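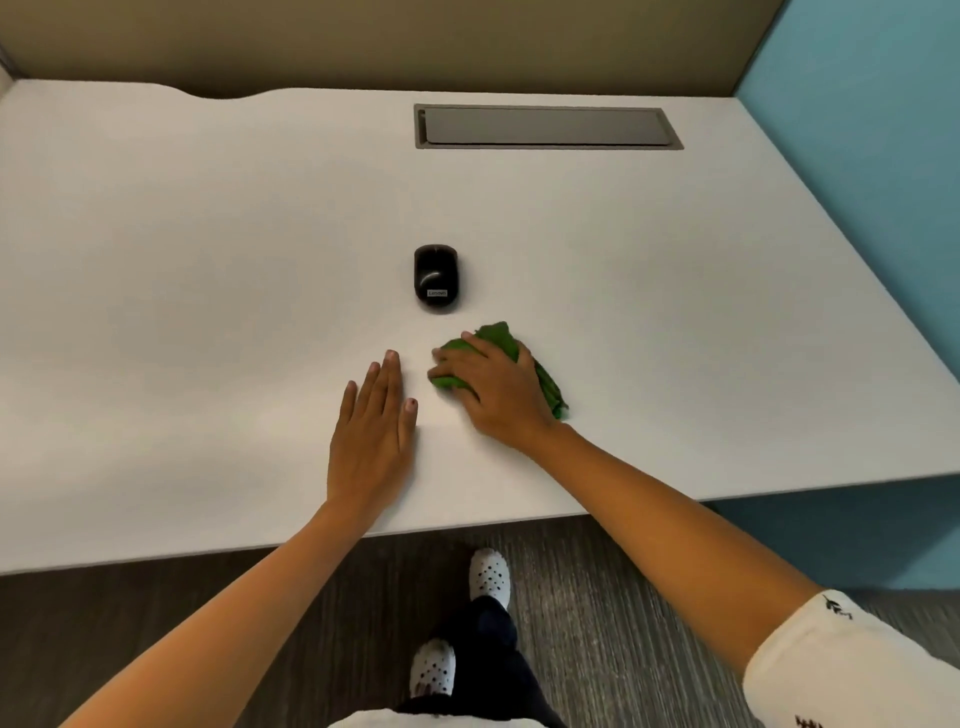
What does a robot learn from a person wiping a desk? The order of the work, and when one hand should hold while the other cleans.

Lutau published a short report on its two-hand training method on 5/9/26. Lead author Sadao Fukuda used 1393 clips of office cleaning, all recorded from head height.
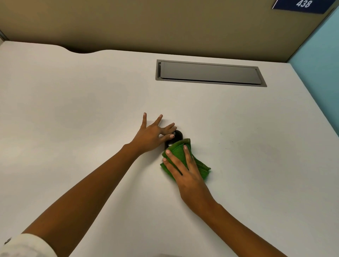 Each clip is split at the points where a hand changes jobs — from holding to wiping, for instance. The Hayashi model then predicts the next split before it plans any motion.
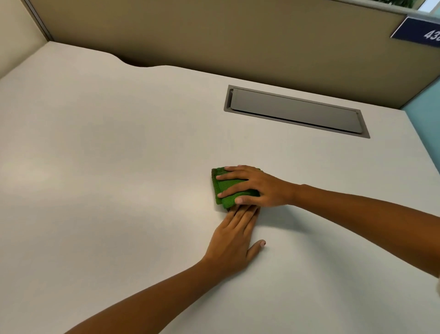
Tests began in February on two robot arms. Failed wipes fell by five percentage points against the older Jornari model.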